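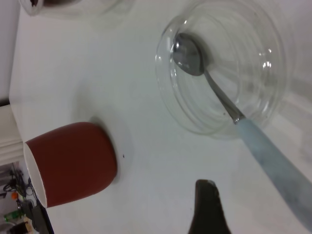 My work in the last weeks was the depth filter in our grasp planner, and I want to write down how it went before I forget the details. The planner is called Prolside. It takes the color and depth images from the wrist camera, cuts them into objects, and proposes grasps with a score. For most things this works well. The red cup on the left gives a clean group of points, matte surface, no surprises. The glass bowl with the spoon in it is another story. The sensor looks through the glass and reports the table, so in the depth image the bowl is mostly a hole with some noisy points near the rim, and the blue handle of the spoon seems to float in the air with nothing under it.

The old version of the filter removed every group smaller than a fixed number of points. I wrote it myself two years ago and I was proud of it, because it made the maps look very clean. But the rim of a glass bowl is exactly such a small group. The filter removed the rim, the planner saw free space, and then it planned a path for the finger through the glass.

My first idea was to lower the threshold. This was a bad idea. With the low threshold the planner kept all the reflections too, and it refused to move near anything shiny. A metal spoon is shiny from almost every side. I lost one full week with this, mostly changing one number and looking at plots.

Then Amparo Montoya, who maintains our segmentation code, asked me why I use only the depth to decide what is noise. The color image shows the glass quite well. There are bright highlights and thin edges, and a small network can learn to mark them. We already had such a network in Sotomayor, our perception package, but its output went only to the viewer and the planner never received it.

So the new version does this:

1. Sotomayor makes a mask of the pixels that are probably glass.
2. Inside the mask, the depth is marked as "unknown" and small groups are kept.
3. The planner treats "unknown" as occupied, up to a height that we estimate from the rim points.
4. Opaque things that stick out of the mask, like a handle, stay as normal objects and can be grasped.

Step 3 was the difficult one. If the height is too big, the gripper cannot come close to the spoon. If it is too small, we are back at the old problem. For now I take the highest rim points, throw away the top 6 percent, and add a margin of 17 millimeters. I don't like this margin. I found it by trying, and I am sure it will be wrong for a tall glass.

For testing I replayed 3,000 recorded views through both versions. The old filter planned through glass in 50 of them, and the new one in 6. I looked at all 6 by hand. In most of them the glass is at the border of the image, so only a piece of the curve is visible and the mask misses it. I think the solution is to remember the mask from earlier views – the arm is moving anyway, and it often saw the whole object a moment before.

The price is time. The mask makes each planning cycle slower, and on the older computer you can feel it. Amparo wants to run the network only when the view changes enough. I will try this next, in a separate branch, together with the change in the config format that I promised in May and did not finish.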